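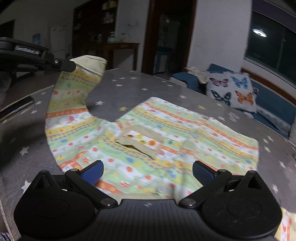 *Fig. 1. Cloth work with the hand-held gripper, at a round table in a living area.*

# Handout 4: Good practice for hand-held gripper work at home

Welcome back, everybody. Last time we got as far as mounting and charging, and I promised we would spend this session on house rules, which I know sounds like the dull part of the course (it isn't, or at least I've grown fond of it). Please keep Fig. 1 beside you as you read, as I'll come back to it a few times.

These rules started life as a checklist that Aranka Bodnár wrote for the Sarnedbridge teaching lab. Kornél Pintér and I have fussed over them since, and the version you have is the one we use for Memow, our cloth-handling project.

## Before you start

- Look over both finger pads. On the gripper in Fig. 1 they are blue and rubber-textured, and pads like these want a wipe with a damp cloth and a few minutes to dry.
- Check the screws at the finger joints. Snug is plenty, so please don't lean on the screwdriver!
- Open and close the fingers all the way 3 times and listen for scraping.
- Walk once around the table. You're looking for chair legs, cables, and anything you'd hate to knock down.

## The table

Phones go in the box by the door, or at the very least on another piece of furniture. There's one lying flat on the table in Fig. 1, over to the left, and under our rules that would be a note in the margin of your log.

A patterned table is fine. Beginners often want to cover it with something plain, and I understand the urge, but we want homes to look like homes. The dark star print under the pastel cloth is perfectly acceptable. So are sofas, cushions, and shelves in the background, provided the household has signed the consent sheet. Do ask about family photographs, and do watch for windows after dark, because glass can reflect much more of a room than you'd expect. You'll find a ceiling light in the window in Fig. 1.

## Handling the cloth

Start with the cloth crumpled, and let it lie however it falls. Bring the fingers in open, close them gently on a fold or a hem, and lift slowly enough that you could stop at any moment. If you lose your grip, carry on and mark it in the log. Please don't tidy up with your free hand, tempting as it is.

Keep sleeves close to the wrist, and keep your other hand well away from the gap between the pads.

## Logging

Every attempt gets a line, including the clumsy ones. Our Zarnov set has 814 attempts in it, and 379 of those were marked as dropped or abandoned, and I'd be sorry to lose a single one of them.

**For next time:** read the Boros notes on consent, and bring one item of cloth from home, clean please, nothing bigger than a bath towel.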